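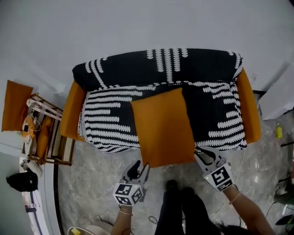
Chapter 7
Planning with Soft Objects

Chapters 4 and 5 dealt with rigid parts, where a pose is six numbers and a grasp either fits or fails. Cloth and foam need more. A cushion changes shape as soon as two fingers close on it, and the planner must work with a state it can only estimate.

We begin with tracking the grippers, then turn to choosing two grasp points on one object. The last section builds a small planner in Trimedano – the code is listed in full on page 26. Readers new to filtering should go over Chapter 5 first.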